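How to Clean and Store Cotton Baseball Caps

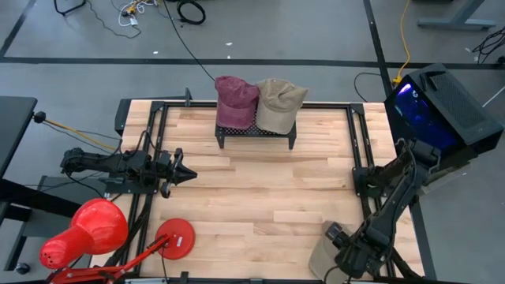 Two caps side by side on a small wire-mesh rack, brims down.

Cotton caps fade and get sweat marks along the band, but most of them can be cleaned at home without losing their shape. Keep them out of the washing machine. Older caps often have cardboard in the brim, and cardboard does not survive a soaking. Flick the brim with a fingernail. A hollow sound usually means cardboard, and those caps should be spot cleaned only.

What you need

A basin or clean sink
Mild liquid detergent
A soft toothbrush
Two towels, one of them small
A mesh rack on short legs

Washing

1. Brush off dust and lint with the dry toothbrush. Work from the button down to the brim.

2. Fill the basin with cool water and add a teaspoon of detergent. Hot water can shrink the crown and pull color out of reds and maroons.

3. Test dark or bright caps first. Dab a wet white cloth inside the crown. If color comes off, wash that cap by itself.

4. Rub a drop of detergent into the sweatband and scrub lightly. Leave it for 7 minutes.

5. Put the cap in the basin and swish it. Don't twist or wring it.

6. Rinse under cool running water until there are no suds.

For a cardboard brim, do steps 1, 3 and 4 only, then wipe the band with a damp cloth until the soap is gone.

Drying

Press the cap between folds of the large towel. Roll up the small towel and put it inside the crown to hold it open. Set the cap on the rack and leave it overnight, away from heaters and direct sun. While it is still damp, bend the brim to the curve you want.

Leave a gap between wet caps, especially a dark one and a light one. Once they are dry they can overlap a little.

Storing

A rack works well for the caps you wear every week. Soft crowns wrinkle on an open rack, so stuff them with tissue if that bothers you. Caps put away for the season can be nested in a box, largest at the bottom, with the lid left loose.

Steps tested by Yesenia Chávez and Karthik Rathnayake. Updated in March.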